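Subject: Re: [sewing-table] White desktop as a cutting and folding table – anyone done this?
From: Sidra Minhas
To: sewing-table list

Hi all, 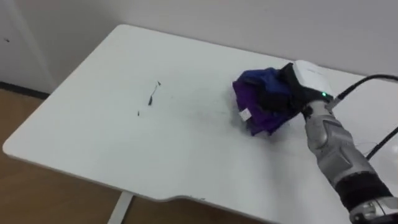

I bought a used white desktop in August to replace the folding table I had been cutting on for years, so I can answer most of this. Marjorie's message is quoted in pieces with my replies under each part.

> I am looking at a Workance top, the white one with the curved
> cutout in the front edge. The seller says 64 inches long. Is the
> cutout a nuisance when you're cutting fabric? I picture the
> rotary mat hanging over the gap.

Mine has the same sort of cutout along the front and it is shallow. The mat does hang over it a little if you line it up with the front edge. I push the mat back until the whole thing is supported, and then I have to lean farther to reach the top of a long piece. If you are short, that matters. I am not tall and I have gotten used to it.

What the curve is good for is sitting. When I unpick seams or pin a hem I pull the chair into it and have table on both sides of my elbows. For standing work I would take a straight edge if you have the choice.

> Does the white surface mark? I do a lot of mending on dark
> clothes and I'm worried about dye.

It depends on the cloth. Cotton jersey that has been washed a few times has never left anything on mine. New indigo denim did, one time, when I left a damp pair of jeans folded on it overnight. Dish soap and a soft cloth took most of it off. A paste of baking soda took off the rest, but it also left that spot a bit shinier than the surface next to it, so I would try it at the back corner first.

Gray smudges are a different thing from dye. Those I get all the time, from hands, from the bottom of the iron stand, from pencil. They come up with a damp cloth. I wipe the table before I put anything light colored on it and don't worry about it the rest of the time.

For dark fabric the white is a real help. Navy and black thread on navy and black cloth is miserable to see on my old brown table. With purple and dark navy together, which is what half of my mending pile seems to be, I can find the edges of the piece and the care label without turning on the second lamp. Lint shows too, so you will be sweeping it off more often.

> I was also wondering about putting it right against the wall or
> leaving it free standing so I can walk around it.

I have tried both. Against the wall you gain floor and things don't fall off the back. But you will be turning the fabric instead of walking around it, and on anything bigger than a shirt that shifts the grain and you end up straightening it all over again. In my last apartment the table stood in the middle of the room and I could go all the way around. I cut faster there.

If it has to go against the wall, leave enough of a gap to get a hand behind it. Pins go down there. So do tape measures.

> Rounded corners – any problem squaring up fabric against them?

Yes, a small one. I used to square up by laying the selvage along one edge of the table and the cut end along the other, and with a rounded corner you lose the point where they meet. I put down two strips of masking tape at a true right angle a few inches in from the corner and use those. The tape needs replacing every couple of months. The Josine brand tape leaves less gum than the one I used before it.

> Last thing, what do you all do about slippery surface? My
> Tusari board has a felt side but I don't want to cover the
> whole table.

Smooth tops are slippery for slinky knits and fine for everything else. I keep a flannel sheet folded in the drawer and throw it over when I need it. Some people like rubber shelf liner. I found it grabbed the bottom layer and let the top one slide, so the two layers never matched.

On price, I paid 200 with the legs included. A new Hedlund top the same size was 319 without legs when I looked, so the used one was an easy choice. Check the underside for swelling near the front edge before you hand over the money, especially if it was somebody's kitchen desk. Ask about the legs too. Mine wobbled until I added a brace across the back – 6 screws and a piece of scrap pine.

One question back to the list. Does anybody have a way of folding jersey so it doesn't stretch out along the bottom while it is waiting to be mended? I have been leaving mine in loose bundles and the hems look wavy by the time I get to them. Rolling seemed better for T-shirts but not for anything with a collar.

Sidra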